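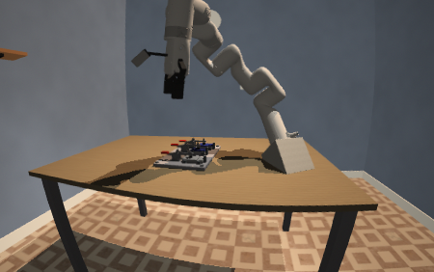
A computer-made robot arm over a board of clamps with red handles. The arm isn't holding anything.

Who Says a Robot Is Safe?

People who sell robots love the word "safe." It shows up on boxes, on websites and in big letters at trade shows. You should ask what they mean by it.

A robot arm doesn't know you exist. It goes where its program sends it. If your hand is in that spot, the arm may keep going. Some arms have sensors that can feel a bump and stop. That helps, but a sensor can be set wrong, or it can break.

So there are rules. Groups of engineers write them down in long documents called standards. A standard might say how a stop button has to work, or when a robot needs a fence. Some standards are backed up by law and some are only advice. Ads don't always tell you which kind they mean.

Start with the whole job

Here is a mistake grown-ups make. They check the arm and forget the rest. Look at the clamps again. A clamp is made to squeeze things, and it will squeeze a finger too. Then there's the tool on the end of the arm. A robot with a soft sponge and a robot with a sharp knife are two very different robots, even if the arm is the same.

Checking all of this is called a risk assessment. You go through the job one step at a time and ask three things. What could hurt someone? How badly? How likely is it?

Bergþóra Grímsdóttir checks robot workplaces for a company called Gunnlaugsson. Her checklist has 40 questions, and she doesn't accept "probably" as an answer. "If they tell me the arm stops when the gate opens, I ask them to open the gate," she says.

What about practice on a computer?

Many teams try a job in a simulation first. That's a good idea, because a crash on a screen can't break a bone. But a simulation only knows what people put into it. If they left out a loose cable or a kid leaning on the table, it won't warn them about either one. A job that works on the screen still has to be tested — slowly — on the real machine.

Rules for you

Stay out of the robot's reach, even when it's still. It could be waiting for its next signal.

Find the emergency stop before anything is switched on. It's usually a big red button.

Never reach in to grab something you dropped. Ask the adult in charge.

And if somebody says a robot is perfectly safe, ask who checked it, and when.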